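Come fold towels with us (paid, Saturday sessions)
2 min read

Hi! I run the demo sessions at Plendivum, and I'm looking for people with patient hands. You'd spend a morning or an afternoon at our place in Drinimthorpe doing small household jobs while holding a pair of grippers, one in each hand, so that the robot arms can learn the moves from you later on. No coding, no experience, no resume!

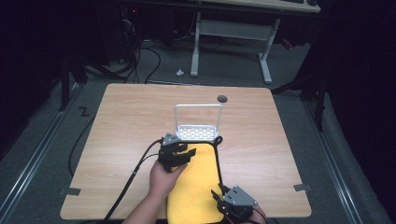
Most folks get the hang of it in the first half hour. Cloth is the tricky part (it slides, it bunches up, you'll mutter at it), and I'd much rather have you go slow and fold the way you do at home than rush it. Fumbles are fine too, just pick the thing up and carry on. A session is 50 tries with breaks whenever your wrists want one, and we pay $200 for the day if you stay for both halves. 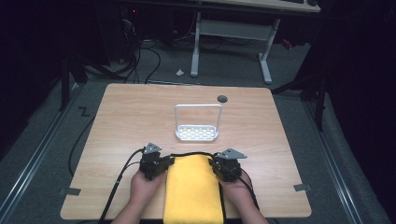
We're trying to reach 300 good folds before the next batch goes over to Kubiak for training, so if you like it you can come back as often as you want. Wear short sleeves or something that rolls up, and leave bracelets and rings at home. You do need to be 18 or over and okay with standing for a while.

To sign up, use the contact form and tell me which half of the day suits you. I'll write back within 48 hours, promise!

Related openings
- Remote arm driver, evenings (Ditemau project)
- Clip reviewer, part time
- Workshop helper, December

Contact | © Plendivum | Back to top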